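Nov 19, 2022

Up at six, dark, sleet on the skylight. Meant to write last night but fell asleep with the pen in my hand and there's ink on the pillowcase now. So catching up, quick, before the bread comes out.

Choir first as it's the thing on my mind. Rehearsal went on far too long. We are doing the Skosberg carols again, all of them, plus the new one Kagiso M. wrote, which has a tenor line that goes up and sits there like a cat on a wardrobe. I can get the note. I cannot get the note and then sing words on it. Anel says think of the vowel and forget the consonant, fine, but then it comes out as "aah aah in the aah" and Halfdan started laughing and that set off the altos.

Concert is in December, church hall, tickets on the door. 39 of us signed up now, which is more than the risers hold. Elżbieta wants two rows on the floor and the rest up behind. I'd sooner be behind. My black shoes squeak.

Bread out. Bit flat. Forgot the salt AGAIN, tastes of nothing, will do for toast with something strong on it.

Where was I. The scores. The great score muddle. Halfdan has been going through the cupboard at Gordale and we own 1,084 separate bits of sheet music, counting the single sheets, and half of them have someone's pencil all over them. "BREATHE" in capitals on every page of one of them. "Watch Moodley" on another, underlined twice. Must be from when Kagiso's mother conducted. He went quiet when he saw it and then put it in his own bag and no one said a thing. Nice moment. I would have cried if I wasn't holding a box.

We agreed on throwing out anything with pages missing. Then threw out almost none of it because everybody had a favourite. I kept a waltz for piano, which I don't even play, and a hymn with a recipe for plum chutney on the back. Will try the chutney. No quantities for the vinegar, just "enough".

Walked home the long way by the canal. Very high water. A heron on the lock gate that would not move for me or the dog, and the dog pretended not to have noticed it. Gloves soaked through. Must buy proper ones, said this last winter as well.

Kagiso Shezi rang after tea about the lift to the hall. He can take four if nobody minds the back seat, the belt sticks. Also asked do I still have his big pan. I do. It has my soup in it. Said I'd bring it back Thurs no wait we're not doing that, said I'd bring it back when the soup's done. Leek and barley, third bowl, getting thicker every time I heat it up. Could stand a spoon in it.

He's heard the Jodel lot are doing the same carol as us, the opening one, at their own do the week before. Slight panic on the phone. I said who cares, theirs is the version with the organ and ours has no organ and no heating either. He wasn't cheered. He worries, Kagiso. He worried about the mince pies last year from the end of summer onwards. (They were very good mince pies.)

Practised after he rang off. Stood in the kitchen with the door shut and did bars 8 to 20 over and over until the neighbour's radio went up, which I took as a review. It is better in the kitchen than in the hall. Everything is, the tiles help. The jump is all right if I start thinking about it a bar early and don't lift my chin. Lifting my chin is the whole trouble, Anel's been telling me for years. Stuck a bit of tape on the cupboard at eye height and sang at that.

Then wrote the words out by hand, which is how I learn them, always has been. Verse three will not go in. It has "lowly" and "slowly" and "holy" in it and I put them in a different order each time, and they all sort of make sense so I don't notice. Have stuck verse three up by the kettle.

Letter from the hall about the booking, they want the chairs stacked in the side room afterwards and not along the wall. Last year they wanted them along the wall. Need to tell Elżbieta, she'll have a view on it.

Things to do. Shoes, squeak, try talc. Ask Anel if we're in black or in black with a red something. Find the red something. Return library books, two are over by now. Pan. Hem on the long skirt has come down at the back and I've been holding it up with a safety pin since the spring. Salt!!
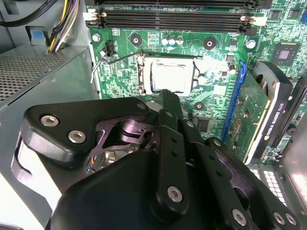
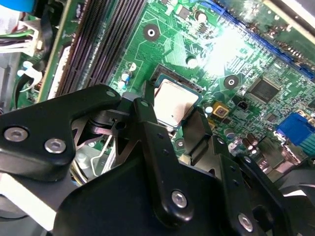
Computer with its lid off, this one and the two before it.

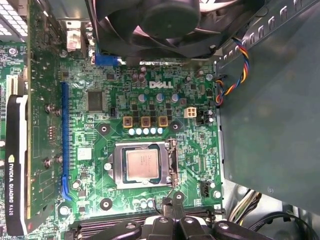 So do I ask to be moved down to the second tenors for the new carol? I'll stay where I am, and leave the top note to Halfdan if my throat's bad on the night.

Dog wants out. Sleet's turned to rain and she'll stand on the step and look at me as if I did it. Will write up the rest tonight, the thing with the raffle and what Elżbieta said about the flowers, if I can keep my eyes open. Different pillowcase.

Later, very quick. Raffle. We have a hamper, a scarf and a voucher for a haircut, and Anel thinks the haircut should be the top prize and Elżbieta thinks it's rude to give somebody a haircut. They both have a point. Left them to it. Flowers are going to be holly and ivy out of the Shezis' garden so at least those are free, somebody just has to go and cut them and it had better have dried up by then.

Sang verse three to the dog on the way round. Lowly, holy, slowly. Think that's right. Bed.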